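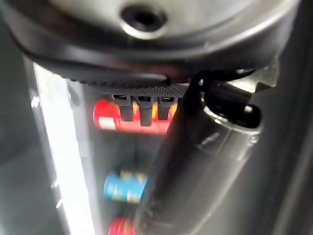 Catalogue no. 21, page 7

Rurkesell shelf-picking arm – hire and purchase

I'm Busisiwe Venter and I look after the arms side of things at Harkitz, so if you ring up asking whether a machine can stack your shelves yet, you get me. The short answer is nearly! The longer answer depends a lot on what you keep on them.

Red and blue things lying on their sides in a narrow gap, one below another, with a bright white strip down the left – that's the sort of job I get asked about most. For a person it's nothing. For an arm it's a tight squeeze, and the finger gets in the way of what it's trying to look at (mine does that too when I'm hunting for the last tin at the back of the cupboard, to be fair).

The Rurkesell is the one I'd point a small shop towards. It's happy with tins and other firm, round things, and it'll plod along through the night while you're asleep. Give it a bag of crisps or a net of onions and I'd still back a Saturday lad every time. We do stock the Pistis as well, a lighter arm that suits kitchens and utility rooms. I've tried it on my own washing-up and wouldn't trust it with a wine glass, but mugs were fine and it's lovely and quiet.

What you get with the Rurkesell
Arm, base plate and wrist camera
One pair of fingers (spares sold separately)
7 metres of power cable
Wieczorek control box, set up by us before it leaves

Hire is £400 a week and we want a deposit of £2,000, which comes back to you when the arm does. Two weeks is the shortest hire I'd suggest – you'll spend most of the first one moving your shelves up and down and muttering.

Please measure the gap between your shelves before you order, and send me a photo of them fully stocked, mess and all. Orders placed by the end of February go out with a spare pair of fingers. Phones are on from 9am, and I do ring back!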